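Plates and Packing
Gallery > Kitchen > Dishes
Posted Tuesday, June 18, 2019

We moved from the apartment on Simard Street to the house in Flurnville last October, and the kitchen took longer to pack than any other room. This page is for the plates. The notes come first and the gallery is at the bottom.

The collection

None of it is a matching set. There are 66 plates if you count the saucers, and most were bought one at a time at yard sales, church sales and the thrift store by the old bus station. A few came from family. The only things we bought new were some plain white Plindel dinner plates, which we use every day and which go in the dishwasher.

The rest are patterned. Some have a flower in the middle, some have a band around the rim, and some have writing. Plates with words on them are harder to find in good shape, and the letters are often worn where a knife and fork have been set down. We buy them worn if the price is low.

The patterned plates get washed by hand with dish soap and a soft sponge. We put a folded towel in the bottom of the sink and wash one plate at a time. The old ones don't go in the microwave either, especially anything with a metallic line on it.

Supplies

Bubble wrap. We bought two rolls, one with small bubbles and one with large. The small kind is better for plates. The large kind makes a bundle too thick to stand up in the box, and we ended up using most of it on lamps.

Packing paper. Plain, unprinted. Newspaper leaves ink on the unglazed ring on the bottom of a plate, and it took a lot of scrubbing to get it off some saucers we had wrapped that way for an earlier move.

Boxes. We used Stetico dish boxes, the double-wall kind. They cost more than the regular ones. We tried one regular box first, a used one from the grocery store, and the bottom sagged as soon as it was lifted. That box went to towels.

Tape. Get more than you think. We ran out on the first night and the hardware store was closed.

A marker, a pair of scissors, and a clean surface to work on. Counter height is best if you have the room. We started on the floor and moved up after half an hour.

Wrapping a plate

Wash and dry everything the day before. A plate that goes in damp will smell like cardboard when it comes out.

Cut the bubble wrap before you start wrapping. For a dinner plate we cut a piece 24 inches square. That is enough to fold in from all four sides with some overlap. For salad plates and saucers, 15 inches is plenty.

Put a sheet of paper on the plate first, then the bubble wrap, bubbles facing in. The paper matters most on plates with painted or raised decoration. Bubble wrap left against a glaze for months in a warm garage can leave faint round marks. Ours were only wrapped for a week or two, but the box of spares is still in the garage, and those all have paper.

Set the plate in the middle of the sheet, fold one corner over, then the opposite corner, then the other two. Use one short piece of tape. Fold the end of the tape back on itself so there is a tab to pull. It saves a lot of picking with fingernails at the other end.

Plates can be bundled once each one is wrapped. We put 4 dinner plates to a bundle, all the same size, and wrapped paper around the outside of the bundle. More than that is awkward to hold with one hand while you tape with the other.

Loading the box

Crumple paper and put a thick layer in the bottom, a few inches at least. It should spring back when you push on it.

Stand the plates on edge, like records. Don't lay them flat. Flat plates carry the weight of everything above them, and the bottom one is the one that cracks.

Put the heaviest plates in first and keep the lighter ones -- saucers, dessert plates -- for the upper layer. A piece of cut cardboard goes between layers. Fill the gaps at the sides with more paper until nothing shifts. Then close the flaps and rock the box gently. If you hear anything, open it and add paper.

Don't fill the top of the box with heavy things just to use the space. We put dish towels and pot holders there.

Tape the bottom seam twice and run a strip across each end. Write the room on the side of the box, not the top, so you can read it when boxes are stacked. We also wrote which shelf the plates had come from. That turned out to be useless, as the shelves in the new kitchen are a different width.

What broke

One saucer and one dinner plate. The saucer was dropped in the old kitchen before it was ever wrapped. The dinner plate was one of the Plindel ones, in the last box, packed late at night with one sheet of paper and nothing else. It had a clean crack from rim to rim. The patterned plates all made it.

There was also a small chip on the foot of a cake plate, but it may have been there already. We hadn't looked at the underside in years. If you care about a piece, look it over front and back before you pack it and write down what you see.

Unpacking

Put a folded blanket or a towel on the counter before you open the first box. Take the plates out one bundle at a time and unwrap them over the blanket. Feel through the paper before you throw it out. We found a saucer in the recycling pile.

Save the bubble wrap. Ours is flattened and rolled up on a shelf in the hall closet, and it has been used since for two birthday presents and a mirror. The paper was too crumpled to keep and went out with the boxes.

We washed everything again before it went in the cabinets. It took almost a whole Saturday, with a stop for lunch.

Where the plates are now

The everyday plates are in the cabinet left of the sink. The patterned ones are in the dining room, on open shelves with a groove along the back so that some can stand upright. Large plates go at the back and small ones in front. The groove is a little shallow for the deepest rims, and those lie in a stack with a paper napkin between each.

We change what is on display a few times a year. The pink and orange plates look best in the morning, when the sun comes in on that side of the house. Anything with a lot of detail in the center should stand somewhere people can get close to it. Plates with writing on the rim we turn until the first word is at the top, and then someone dusts and they all get turned again.

A few plates that don't fit the shelves went on the wall with wire hangers. Use a hanger sized for the plate and check the springs. Ones with vinyl-covered tips are kinder to the edge. The hooks need to go into a stud or a proper anchor -- the drywall in this house is soft and the first hook pulled straight out, luckily with nothing on it yet.

We still go to the sales. The church sale in Flurnville is smaller than the one we used to go to, but the prices are lower and they wrap things for you at the door. The rule at home is that a new plate has to have a place on the shelf before it comes in, and the rule gets broken most months.

Gallery

Round plates and a sheet of clear bubble wrap on a gray and beige marbled top. One plate has a small floral motif at the center, one is orange and pink, and the big white one has lettering around the rim.

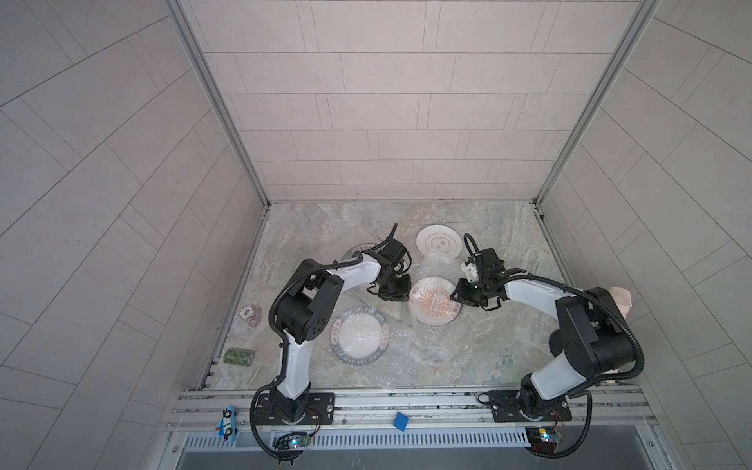
Can you pack plates with only paper and skip the bubble wrap?

Paper alone works if you use enough of it. Wrap each plate in at least two sheets, put extra around the outside of each bundle, and make sure the box is packed tightly enough that nothing moves. For plates you would hate to lose, add bubble wrap over the paper.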